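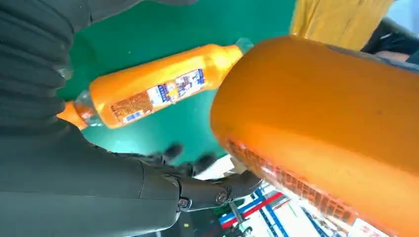
Two orange bottles, the smaller one on the green mat, with the fingers near it.

Last updated: 2019-03-21

I've been running Trovotance as my grasp planner for a good while now, and I mostly love it! Setup took me one evening (the installer grabs everything, even the viewer), and the config is one plain text file you can read without a manual open next to it.

The best part is the replay window. You scrub back through a grasp and see every pose the planner threw out and why, which beats digging through logs like I did with Flemard. Planning is quick too, usually under 200 ms on my old desktop, and when I cranked the candidate count up to 109 it still didn't choke.

Now the grumbles. Shiny curved stuff is hard on it. Give it glossy orange plastic with bright highlights and the depth gets patchy, so I set the surface filter by hand and bump the retry limit to 2. Bottles that touch are worse, and it likes to merge them into one blob unless you turn on the split option, buried under 17 other checkboxes. Why is that off by default?? The Ora camera plugin also drops its calibration if you close the viewer first, so save before you quit.

Four stars from me. I'd give it the fifth if they fixed the plugin and moved that checkbox somewhere I can find it.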